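Minutes — maintenance review, can-handling cell (Timow bench)

Held 17 October 2025, small meeting room
Present: Imke Nolte (chair), Alcides Dantas, Danylo Zakharchenko, Daryna Tkachenko (minutes)
Apologies: Hryhorii Ostapchuk

1. Actions from last time
The finger pads were changed on both arms. The cable check was reported as done. Imke asked who had done it and where it was written down. Alcides said he had, and that it was not. Action carried over.

2. Drift after restart
Danylo reported that the right arm comes back from a cold restart slightly off its taught position. Vandum, who supplied the controller, say this is cured by their new settings file. Danylo has loaded it and logged 742 picks since. Imke was not persuaded: all of them were run by Danylo, on a warm arm, with cans he had put out himself. Alcides agreed that a cold restart is the only thing in dispute and that it has not been tried. The settings file stays on for now, marked as unproven.
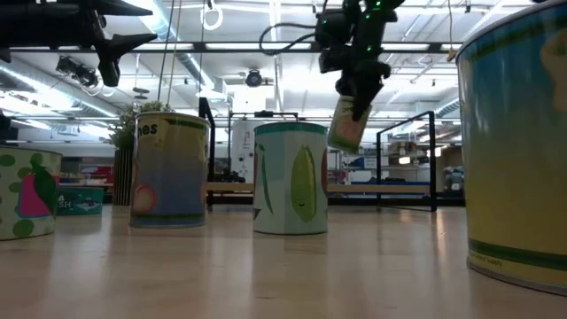 3. Grip on the smaller cans
Vandum's proposal is to raise the closing force. Daryna asked what that would do to the wrappers and got no clear answer. Alcides thinks the force is fine and the height is wrong — the cell was set up in April on the taller cans and the small size was added later with a copied position. He pointed to the can with the fruit label, which hangs tilted between the fingers with its base out to the right, and said more squeeze would only hold it crooked more firmly. Danylo thought a tilt like that might be tolerable if the can is set down slowly. Imke would like to see it measured before anyone calls it tolerable. Agreed to re-teach the small size from scratch and leave the force alone.

4. Cable on the right arm
Left as a loose loop at present. Alcides wants it clipped; Danylo says the last clip rubbed. No decision.

5. Service contract
Hryhorii had sent a note in favour of the Uvow contract. The quote covers 2 visits a year and does not say what happens at a visit. Imke will not sign it in that form.

Actions
Alcides — cable check, in writing this time
Danylo — 6 cold restarts, with Daryna placing the cans
Alcides and Danylo — re-teach small size
Imke — ask Uvow for a list of work per visit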